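Odberg opens its doors, but the lids are the hard part

June 9, 2021

Odberg let the public into its Plullusgate workshop for the first time since it moved there, and nearly 800 people signed up to see what the automation firm has been promising for two years. What they got was a long table, plenty of talk and a lot of food containers.

The project, called Sani, is meant to teach machines to handle kitchen jobs by having people do them first with hand-held grippers. Staff said they had recorded 194 lid openings since April. They would not say how many a robot has managed on its own, and no robot tried one during the afternoon session.

Visitors were allowed to have a go. The tool is lighter than it looks, but getting a grip on a latch takes patience, and several people gave up and used their fingers. One guest asked why a care home would pay for this. The reply was that costs will come down - a line this industry has used before.

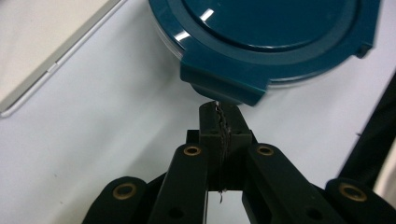

What happens next

Odberg says a trial in a working kitchen in Rosusside will follow, with two machines clearing and packing leftovers. It gave no start date and no price. A second open day is planned, and the firm says a robot will open containers in front of the crowd at that one. Sign-up is free on the Odberg site.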